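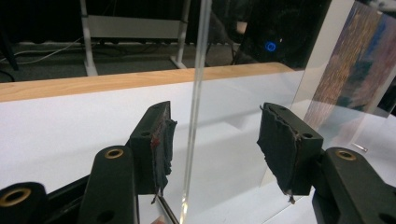
Figure 3. Gripper fingers on either side of a clear upright sheet. The grip covering on both pads is frayed, with loose edges.

4.2 Rules for pads, and when to stop

I'll admit that when I first drafted our house rules I gave the finger pads one line. It said "check pads before use", and I was quite pleased with it. Then I watched five people check the same pair of pads and come back with five different opinions, and I realised I'd written a rule you could follow perfectly well without agreeing on anything.

So the version we used at Storel spells it out. A pad is fit for use if the covering lies flat across the whole face and no edge can be lifted with a fingernail. A pad is worn if an edge lifts but the face is still whole. It is spent if the covering is torn, or if any bit of it hangs free of the finger. Figure 3 shows what I mean by spent, on both sides (look at the strand under the left pad and the little fragment under the right one). Under our rules you stop there, change both pads, and write it in the log. You change both even if only one is bad, which people grumbled about more than anything else in the document.

Clear sheet gets its own paragraph in the rules, and I'd argue it should in anybody's. With a cardboard box you can see straight away where the face is. With a transparent sheet you get bright edges, faint reflections of the fingers themselves, and whatever happens to be standing behind it, all at once. My own habit is to line up on the thick vertical edge and ignore the middle completely. Ditte Hjaltadóttir, who ran the second site at Pelupessy, taught her lot to do the same thing without either of us having mentioned it to the other, so it went into the shared text.

The other rule for clear sheet is about hands. Ours says that fingers stay off the workpiece once the gripper starts to close, and that if a sheet can't stand without being steadied, it needs a stand. I've broken this one myself more than once -- it's very tempting to put a fingertip under the bottom edge -- and I don't think a rule that the author keeps breaking is worth much, so we added a slotted base to the kit list before the November round.

How often should you look at the pads? We began with every 80 grasps, which I picked for no better reason than that it fitted the log sheet. It was too long for the softer coverings. We moved to 45 and kept it there for both sites, with an extra look whenever the material changes, say from board to acrylic. The Rutamis guidance we started from only asks for a check at the start of a session. That may be fine for hard rubber, but I wouldn't want to rely on it for anything that frays.

Writing the check down took about 2 minutes at first, mostly spent hunting for the right box on the form. We cut the form to three ticks (fit, worn, spent) and a space for notes. The notes turned out to be the useful part. People wrote things like "left one catching on the way out", and that told me far more than the ticks did.

I haven't settled what to do with grasps recorded between the last good check and the one that finds a spent pad. For now we keep them and mark them as doubtful. Ditte would throw them out. Section 4.3 gives both sets of results so that readers can take their pick.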